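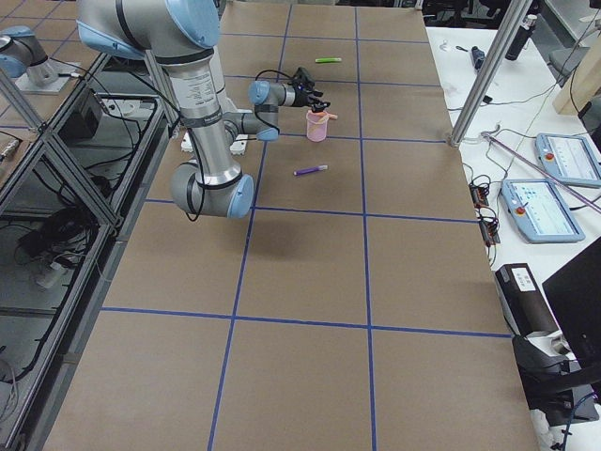 Chapter 7
Reading Water Before You Fish It

A lake looks flat and plain from the ramp. Drop a lure in it and you start to find out how much is going on underneath! There are old creek beds, drowned fence rows, humps, ledges, weed lines and long stretches of bare mud where you could cast all morning and never get a bite. Learning to tell these places apart is the most enjoyable skill in bass fishing, and you can practice it on any water you can reach, from a farm pond to a big reservoir.

In Chapter 6 we worked on casting and lure choice. Now we turn to the question that comes first on a real day out: where do I start?

Most of this chapter uses two lakes. Jasell Lake is small and shallow, only 18 feet at its deepest, with thick grass along the north bank and a single feeder creek. Noonan Reservoir is a different animal, a flooded valley with steep rock walls, standing timber and a main channel that swings from one side to the other. Keep both maps handy (they are at the back of the book), and mark them up as you read. Pencil is best, as you will change your mind more than once.

7.1 Why bass hold where they do

Bass want food, cover and an easy route to deeper water. A spot that offers all of these is worth a stop in nearly any season. Think of a point that runs out from the bank and drops into the channel. Baitfish move along it, a stump or rock pile gives the bass something to hide beside, and if the weather turns they can slide down the slope without traveling far.

Season shifts the picture. In spring the fish push into warm, protected pockets to spawn. By June many of them have moved out to the first good drop, and anglers who keep pounding the bank wonder where everything went. Fall brings them back into the creeks behind the shad, and that chase can be wild to watch.

Wind matters too, and beginners often run from it. Try fishing the windy bank for an hour before you give up on it. Waves break up the light and push small food against the shore, and the bass often follow.

Terms to learn in this chapter

Breakline: a place where the bottom drops quickly from one depth to another.
Secondary point: a smaller point found inside a creek or cove.
Transition: a change in bottom type, such as gravel turning to clay.
Thermocline: the layer in summer where the water cools sharply with depth.

Before you read on

Take the Jasell map and circle five places you would fish on a calm morning in June. Next to each one, write down what you expect to find there and which lure you would tie on first. Save your page. You will come back to it in section 7.4, after we have looked at creek mouths and grass edges.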